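Caring for White Socks and Other White Items with Colored Trim

3rd December
By the Household Advice Desk, Lilden 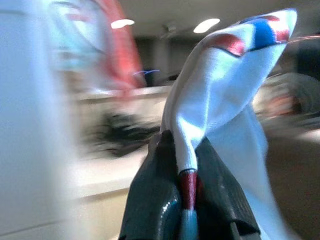 White fabric with a red, white and blue striped trim.

White articles finished with a colored band present a particular difficulty in the laundry. The body of the item calls for a thorough wash, while the trim may release dye if the water is too warm or the item is left standing. The following guidance applies to sports socks, tea towels, pillowcases and similar goods.

Before the first wash

Test the trim for colorfastness. Dampen a small section of the band, press it firmly against a clean white cloth for one minute, and examine the cloth. If any red or blue has transferred, wash the item separately in cold water until the test leaves no mark. Deep red is generally the slowest color to settle.

Shake each item out fully before it goes into the drum. Socks should be unrolled to the toe. Fabric that enters the machine twisted or bunched will hold detergent in the folds, and the cuff may dry stiff.

Washing

Residents should follow the care label where one remains. Where the label has been lost, a cold cycle is recommended for any item with a colored band. Plain white cotton may be washed at 60 degrees Celsius if the maker permits it, but trimmed items should not be added to that load — even those that have been washed many times.

Do not use chlorine bleach on striped trim. It can turn blue bands gray and weaken elastic. An oxygen-based whitener may be used on most cottons, provided the packet states that it is safe for colors. Measure it according to the packet and rinse twice.

Stained heels and toes may be treated by hand with plain soap. Work the soap in from the wrong side of the fabric, and keep it clear of the band.

Drying

Remove the load promptly. A wet colored cuff left lying against white fabric is the most common cause of pink marks. Hang socks by the toe so that the peg does not stretch the ribbing, and hang towels with the trimmed edge downward. Where a dryer is used, select low heat.

If color has already run, do not dry the item. Heat will set the stain. Return it to cold water with a color-run remover and repeat the treatment if necessary.

Sorting and storage

Pair socks as they come off the line and fold them flat, one upon the other. Rolling one cuff over the pair is convenient, but it strains the elastic over time. Single socks may be kept in a small bag near the machine and checked against the next load.

Items put away for the season should be completely dry. Our January sheet will address the storage of wool and winter bedding. Printed copies of both sheets may be requested at the Lilden office.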